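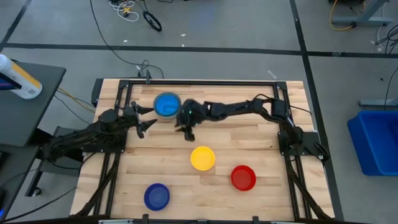 *Reading time: 4 minutes*

# Why do bowls stack?

Most kitchens have a pile of bowls in a cupboard. They sit one inside another and take up hardly more room than one bowl on its own. Plenty of other things in the kitchen won't do this. Try stacking jam jars and you get a wobbly tower.

## It is all in the sides

A bowl is wider at the top than at the bottom. The sides slope outwards, so the bottom of one bowl fits through the wide opening of the next. It slides down until the sides meet, or until it touches the bottom.

A straight-sided tin can't do this. Its base is as wide as its top, so a second tin of the same size has to sit on the rim.

The four bowls on the wooden table are spread out: light blue, yellow, red and dark blue. They are round and shallow, and all much the same size. Spread out like that, each one needs its own patch of table. In a stack, they would all share one patch.

## Does the order matter?

If your bowls are the same size, no. You can put red in yellow or yellow in red. With four bowls of different colours there are 24 different orders for the stack, and every one of them works.

If your bowls are different sizes, the biggest goes at the bottom. Put a small one underneath and the big one perches on top of it and may tip over.

## Why round?

A round bowl has no corners, so you don't need to turn it to make it fit. A square bowl has to be lined up with the one below. Round bowls are easier to wipe clean as well - there are no corners for porridge to hide in.

## Why plastic?

Bowls can be made from clay, glass, metal, wood or plastic. Plastic is light, and it is less likely to break if you drop it. Colour can be mixed in while the plastic is being made, so it goes all the way through and doesn't peel off like paint.

## Try it yourself

You will need four plastic bowls of the same size and a ruler.

1. Put one bowl on the table and measure how tall it is.
2. Multiply that number by four. Write it down.
3. Now stack all four bowls and measure the stack.
4. Take the second number away from the first.

The answer is the height you have saved. Ours were 5 cm tall each, and the stack came to 11 cm, so we saved 9 cm.

If two bowls get stuck together, there may be water between them. Twist them gently - don't pull hard - and dry them before you put them away.

**Words to know**

**Rim:** the top edge of a bowl.
**Base:** the part it stands on.
**Nest:** to fit one thing inside another.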